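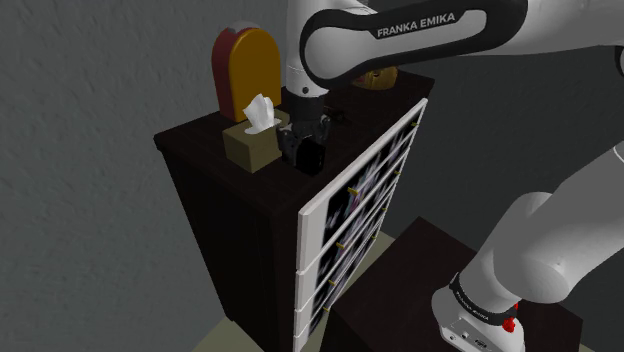 A tall chest of drawers in dark brown, with white-framed drawers and a tissue box on top.

Tall furniture and wall fixing: notes for the spring inspections
2019-04-14

The January round of flat inspections at Lynch Court covered 70 furnished lets. In 7 of them a tall chest of drawers or wardrobe was standing free, with no fixing to the wall at all. In a further five the strap supplied with the furniture had been screwed to the chest but the other end had never been attached to anything. The item below sets out what we expect to find in the next round and how the work should be done.

Why a chest tips
A closed chest of drawers is fairly stable. Its weight acts through a point somewhere near the middle of the carcass, well behind the front feet. When a drawer is pulled out, part of the load moves forward with it. Open three full drawers at once and the combined weight may act very close to the front edge of the base, at which point a small downward pull on the top drawer is enough to turn the whole piece over. A child using a drawer as a step supplies far more than a small pull.

Carpet makes matters worse. Most fitted carpet is held at the skirting by a gripper strip, which lifts the back of the furniture by a few millimetres while the front feet sink into the pile. The chest then leans forward before anything has been opened. Check with a short spirit level laid front to back on the top. If it shows a lean, pack the front feet with hard plastic shims until the top is level or tilts very slightly to the rear. Folded card is not acceptable as packing, as it compresses.

Choosing the fixing
The wall decides the fixing. For solid brick or block, drill 7 mm, fit a nylon plug of the matching size and use a screw long enough to pass the plaster and reach the full depth of the plug. Plaster alone has very little strength and should be left out of the calculation.

For stud partitions, find the stud. A detector is quick, but confirm with a fine pilot hole before committing to a position. If the stud does not line up with the furniture, fix a timber batten across two studs and attach the strap to the batten. Spring toggles in plasterboard may be used only where neither of these can be done, and the flat must then be listed for a repeat check. Push-in plasterboard plugs are not to be used for this job.

The stores now hold two types of restraint. The Zenico is a woven strap with a metal buckle and suits most pieces, as its length can be adjusted after fitting. The Flikier is a rigid angle bracket. It holds better but needs the furniture to be tight against the wall, and a deep skirting board usually prevents this. Where there is a gap, use the strap.

Fitting
Fix to the top rail or the side panel of the carcass, as high as possible. Never fix to the back panel, which on most modern furniture is thin board pinned into a groove and will pull away under load. The wall end should be level with the furniture end or a little above it. Take up the slack until the strap is straight but the chest has not been dragged off its feet. Use one strap at each side on any piece wider than it is deep.

Clear the pipe and cable runs before drilling. In Lynch Court the heating pipes to the upper floors rise inside the bedroom partitions, and flat 271 has a spur cable running across the wall at chest height — this is marked on the plan but not on the wall.

Loading
Tenants should be asked to keep heavy items in the lowest drawers and to keep televisions off chests that were not built to carry them. The Lastisa chests supplied to the second-floor flats have no interlock, so several drawers can be opened together. They take priority in the next round.

Recording
Enter the wall type, fixing type and number of straps on the inspection sheet, one line per piece of furniture. A strap fitted by the tenant is to be tested with a firm pull at the top edge and recorded in the same way. Replacement straps, shims and 7 mm plugs can be drawn from stores without a separate order.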